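Heat, light and shelving on the upper level at Multonari

Notes on the tall room, continued from January. 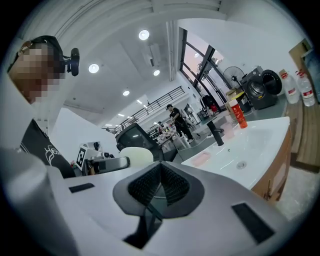 Misaki Higuchi wrote in after the last post to say that my complaint about the air conditioning was really a complaint about the ceiling, and that moving the set point would do nothing for the people on the main floor. She suggested measuring at both levels before touching anything else. I did, and she is mostly right.

The building has one deep open room with a mezzanine. A black metal railing with thin vertical balusters runs along the upper level. It keeps people from falling and does nothing to stop air, so for heating and cooling purposes the two levels are one volume. The ceiling is white, with a stepped border and round recessed lights. The air conditioning unit is up there too.

I put one Drullel logger at desk height on the mezzanine and one at desk height on the main floor. Both were kept out of direct sun and away from monitors, which give off enough heat to spoil a reading if the sensor sits behind one. Interval was 2 minutes. I let them run side by side overnight first to check that they agreed, and they did, to within the resolution of the display.

With the heating on, the upper level was 6 degrees Fahrenheit warmer than the lower one by mid-afternoon. With the heating off and the ceiling unit set to fan only, the gap closed steadily and then stopped closing. It never reached zero. I had expected the window wall to dominate and it does in the morning, but after lunch the pattern is plain stratification.

Changes made so far:

Louvers on the ceiling unit set to the lowest fixed angle in heating mode. They had been left on swing, which moved air across the ceiling and back again.

Fan speed up one step from auto. It is audible on the mezzanine. On the main floor I can't hear it over normal conversation.

Set point lowered by 2 degrees. The people upstairs stopped opening windows, so the main floor gained a little from that as well.

Lighting was the second item on my list. Recessed lights in a high white ceiling give even light and not very much of it by the time it reaches a low shelf. The upper level is fine. Below and beyond the railing, small parts on the shelving are harder to tell apart in late afternoon, and the colors that suffer first are dark blue and black. I had considered replacing the lamps overhead with brighter ones. That means a lift or a tower, and it would make the mezzanine too bright for screen work, so I dropped it.

What I am trying is a Felar strip light under the top shelf of one bay, aimed at the bins and switched separately. The test is crude: I pull a list of 19 items from the bins at the same time of day, with the strip on and then off, and write down how long it takes. The order of the list is changed each time. I don't have enough runs to publish numbers. So far the strip is faster, and the gain is nearly all on the bottom shelf, where I expected no difference at all.

The shelving is its own problem. Stocked shelves near a railing are useful as a visual break, but they also block light from the window side. Chambi sells an open-backed version of the bay I have been testing and I asked for the depth with the back panel removed. The answer was the same depth, less the thickness of the panel. I should have worked that out before writing to them. An open back means small items can be pushed out the far side, so I would want a lip or a wire along the rear edge. A lip takes up bin height. A wire does not, but it has to be tensioned or it sags between the uprights.

Still open: whether a slow ceiling fan would do more than the louver change. Misaki thinks it would. My concern is flicker, if the blades pass under one of the recessed lights and someone is working below. Placement could avoid that. I need a measured ceiling plan first, including the column and the clearance around the air conditioning unit, and the drawing I was given shows neither.

The loggers stay where they are until the heating season ends.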